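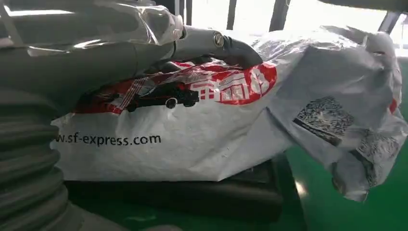
Ask a beekeeper in the valley where the mason bees come from and you'll be sent, sooner or later, to Azra Vlachou, who has been raising them behind her house for longer than she cares to say. She mails the cocoons out in February, while the bees are still fast asleep inside, and I'd always pictured something grand for the trip, a wooden crate with straw in it, perhaps. A red-banded white plastic mailer, crumpled and a little puffed up, does the job just as well, with a small cardboard box tucked inside so nothing gets squashed (she learned that one the hard way, poor thing).

Mason bees are easy company. They don't make honey and they don't live in a hive, and the females, who do all the nesting, will hardly ever sting unless you squeeze one. Each finds herself a hollow tube, lays her eggs in a row, and walls them off with mud. Azra sold 3225 cocoons last winter, and she'll tell you cheerfully that 500 of them went to one cherry grower, Cathal Doherty, who'd lost most of his blossom set the spring before.

When yours arrive, put them in the refrigerator, in the crisper, with a damp paper towel nearby. Wait until the afternoons reach the fifties and something is blooming. Then set them out by the nesting tubes, facing the morning sun, and keep a patch of wet clay close by. My own came out over nine days, males first, and spent most of their time in the pear tree!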